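From: Bouchra Farouk
To: Elthorpe cell list
Date: 2026-08-03
Subject: Re: KUKA dropping bars

Horácio Seixas wrote:
> Did you ever cure the missed picks at the back wall?
> Ours at Patness is no better, even at 40% speed.

Mostly, yes! I'd blamed the fingers, but the bin was creeping (only a hair, but enough), so I've clamped it and taught the base again.

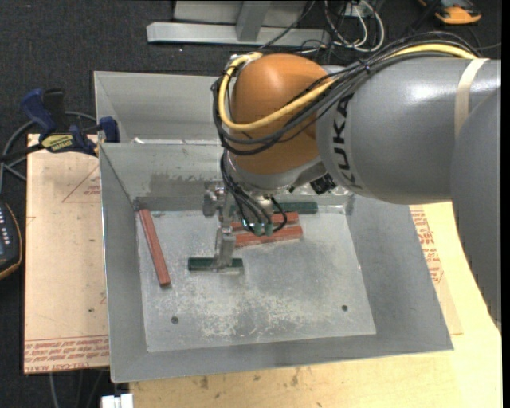
After that I ran 400 picks and lost 20, nearly all bars lying hard against the wall. I also re-dressed the hoses, as they were tugging at the wrist on the far turns. Leave yours a bit more slack than you think, then jog it slowly through every corner before you tighten the ties.

Bouchra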